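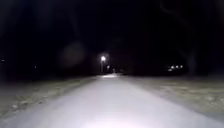
A ski patroller at Basholm once told a class of trainees that the slope had looked fine to everyone on it, and that this was the part they should write down. The trainees had been asking about warning signs. They expected to hear about cracks in the snow or a deep thump underfoot. The patroller said there had been a little of both that morning, and that people had kept skiing anyway.

Chapter 4
Why Slopes Fail

The first three chapters dealt with how snow falls and how it changes once it is on the ground. In this chapter we look at what happens when a layered snowpack lies on a slope and something adds to the load. By the end of it you should be able to name the parts of a slab avalanche, explain the difference between a natural and a triggered release, and read a simple snow profile.

4.1 Snow under load

Snow on a hillside is always being pulled downhill. Most of the time the pull is matched by the strength of the snow and by its grip on the layer beneath. The snowpack creeps a little, bends around rocks and trees, and stays where it is. An avalanche starts when the pull becomes greater than the strength at some point in the pack and the break spreads from there.

Loose snow avalanches begin at a single point and fan out as they run. They are common after a storm and on sunny slopes in spring. Many are small, although wet ones can be heavy enough to push a person over a cliff or into a creek.

Slab avalanches are a different matter. Here a layer of snow that holds together, the slab, rests on a weak layer that does not. When the weak layer collapses, the slab above it can break loose across the whole slope within seconds. Slabs cause most avalanche deaths among skiers, climbers and snowmobilers, and they take up the greater part of this chapter.

4.2 The Skekmont slide

We will return several times to a slide on the east side of Skekmont, above the Cheetham road. It ran in February, shortly after a storm that left heavy new snow on a layer of old, sugary grains. The slab broke 86 centimeters deep at the crown and the debris covered 200 meters of the road. Two road workers were caught. Both were dug out alive by their own crew, who had shovels in the truck and did not have to wait for the rescue team from Emness.

The road had been open that morning. A snow pit dug two days earlier showed the weak layer clearly, but the pit was on a lower slope with less wind, and the new slab there was thin. Section 4.5 gives the profile from that pit beside one dug next to the crown after the slide. Keep the two apart as you read. Students often treat a pit as a report on the whole mountain, and it describes only the place where it was dug.

4.3 Parts of a slab avalanche

The crown is the break at the upper edge of the slab. It is usually a clean wall, close to a right angle with the bed surface, the layer over which the slab slides. The flanks are the breaks along each side. The lower break is called the stauchwall, and it is often hard to find because the moving slab rides over it.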